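Tabletop Maker Queiroz Asks Buyers to Doubt the "Tidy Desk" Promise

New guide from the Pivdale furniture firm takes a hard look at small storage cases, lids and the claims printed on the packaging
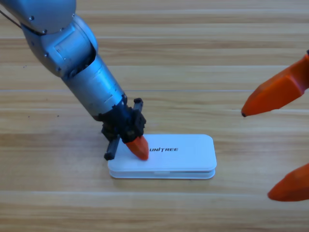
PIVDALE, 2021-08-19 — Queiroz, which builds and refinishes wooden tables for homes and small offices, today released a free guide to keeping a work surface clear. It does not recommend buying a set of organizers. It spends most of its pages asking whether the ones people already own do anything at all.

The guide, titled "What Is It Doing on the Table?", grew out of a customer survey the company ran in March. Queiroz sent questions to 80 households that had bought a table from its Drekholm line and asked what was sitting on it that day. Almost 40 of them listed at least one closed case or box whose contents they could not name without lifting the lid.

"We kept hearing that a box makes a desk tidy," said Valquíria Andrade, head of product at Queiroz. "I don't buy it. A box makes a desk look tidy to somebody standing in the doorway. If you have to open it to remember why you kept it, you have moved the mess two inches to the left."

Andrade is equally doubtful about much of the advice given to new table owners, including some her own company used to hand out. Earlier Queiroz care leaflets told buyers to group small items in matching containers along the back edge. The new guide drops that tip. Customers who followed it reported that the back row filled up within weeks and then spread forward.

The guide has two parts. The first deals with hard cases, the small lidded kind that gadgets and accessories come in. Readers are asked to open each one, say what it is for, and put it in a drawer if it has not been needed that week. Cases kept only because they are well made get a short section of their own. "It's a nice box" is treated as a fair reason to keep a thing and a poor reason to keep it on the table.

The second part covers the surface itself. Queiroz says it sees a lot of claims for felt pads, clear mats and spray-on coatings, and that it has not been persuaded by most of them. The guide suggests lifting items when moving them, wiping along the planks with a barely damp cloth, and checking the underside of any hard case for grit before setting it down. It makes no promise that a table treated this way will stay free of marks.

"It's a table. It will get scratched," Andrade said. "I would be suspicious of any company that told you otherwise, and I would include us."

The company also tested its own desk organizer, the Brakix tray, against the questions in the guide. The tray did poorly. Staff who used one said it collected pens that did not write and keys that opened nothing. Queiroz will go on selling the Brakix but has taken the words "clutter-free" off the label — a change Andrade says was overdue.

Printed copies of "What Is It Doing on the Table?" are available at the Queiroz showroom in Pivdale at no charge. Copies will also be packed with every Drekholm table shipped from the Pivdale workshop.

About Queiroz
Queiroz makes, repairs and refinishes wooden tables and desks in Pivdale. Its products include the Drekholm table line and the Brakix desk tray.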